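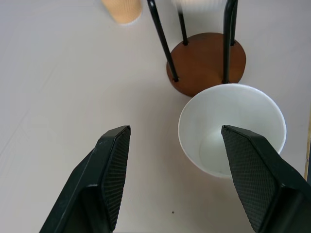

4.3 Falhas de preensão por contato interno na borda

A categoria mais frequente de falha não foi queda do objeto. Foi o dedo direito entrando na tigela durante a aproximação, com o esquerdo ainda longe da parede externa. Fechamento iniciado nessa condição resulta em uma de duas coisas: arrasto lateral da tigela até o dedo esquerdo encontrar a parede, ou deformação da borda com parada por limite de força. Nos dois casos o controlador reportava "preensão concluída". Esse é o ponto central desta seção.

Figura 4. Vista da câmera de punho, garra aberta. A ponta do dedo direito sobrepõe a parte inferior direita da tigela e oculta parte do interior; o banquinho invertido está logo atrás.

Total de 1871 tentativas registradas na bancada Derkix, todas com a mesma garra de dois dedos e pastilhas texturizadas. Destas, 90 foram classificadas como contato interno. Em 26 delas a tigela chegou a tocar um objeto vizinho durante o arrasto, e em 12 o operador acionou a parada manual. Não houve dano ao braço. Uma pastilha descolou parcialmente, trocada no mesmo dia, ensaios seguintes não mostram diferença.

Sobre a causa. Primeira hipótese: erro de calibração mão-olho. Recalibramos em maio, o erro residual caiu, a taxa de falha quase não mudou. Hipótese descartada, pelo menos como causa principal. Segunda hipótese: o estimador de pose (módulo Fondier) perde a parede da tigela. Tigela branca e fosca sobre tampo branco, contraste muito baixo entre borda e mesa, e o próprio dedo encobre um trecho da borda justamente na fase final. O estimador então completa a elipse com o que sobrou visivel. Quando há outro objeto encostado ou quase encostado na borda, como o assento redondo de madeira na Figura 4, o ajuste tende a ser puxado para o contorno mais forte. O centro estimado se desloca e a garra desce fora do eixo.

Para verificar, repetimos um subconjunto das cenas sem o banquinho e, em separado, com ele afastado. O desvio do centro diminuiu nas duas condições. Também trocamos a tigela branca por uma escura: desvio menor ainda, mesmo com o banquinho próximo. Interpretamos isso como efeito combinado de contraste e vizinhança, mas o desenho do ensaio não separa bem as duas coisas. Fica a limitação.

As pernas do banquinho merecem uma nota. Com o assento apoiado na mesa, as pernas metálicas sobem e saem do campo da câmera de punho. O planejador só conhece o que está na nuvem de pontos, e metal preto e fino devolve poucos pontos. Em parte das tentativas a trajetória de retirada passava pelo volume de uma perna que não constava no mapa. Nenhuma colisão forte, a velocidade de retirada estava limitada. Sem esse limite o resultado seria outro, e não recomendamos repetir o protocolo em velocidade nominal.

Quanto ao falso "preensão concluída": o sinal dependia apenas de dois critérios, corrente do motor acima do limiar e abertura final maior que zero. Parede fina prensada satisfaz os dois. Tigela deformada também. Acrescentamos três verificações antes da subida: (i) posição da borda em relação aos dois dedos, na última imagem antes do fechamento; (ii) simetria do instante de contato, estimada pela derivada da corrente; (iii) deslocamento da tigela entre a imagem pré e pós-fechamento. Falhou qualquer uma, a garra abre, recua na vertical e pede nova estimativa. Duas repetições no máximo, depois para e chama o operador.

A verificação (i) sozinha pegou a maior parte dos casos ao reprocessar os registros. A (ii) é ruidosa com objetos leves, gera alarme falso, mantivemos com peso menor. A (iii) detecta bem mas detecta tarde, o arrasto ja ocorreu. Útil para o registro, pouco útil como proteção.

Comparação com a bancada Stodham, mesma garra e tampo cinza: contato interno raro, porém o mesmo falso positivo quando acontece. Ou seja, o fundo explica a frequência da falha e a lógica de conclusão explica por que ela passava despercebida. O planejador Hashmi, usado nas duas bancadas, não foi alterado entre as séries.

Ficou em aberto o caso em que a preensão pela parede é intencional, um dedo dentro e outro fora. O critério (i) precisa saber qual preensão foi pedida, e hoje o rótulo não chega ao nível do controlador. Por enquanto a preensão pela parede está desabilitada nos ensaios da Seção 5.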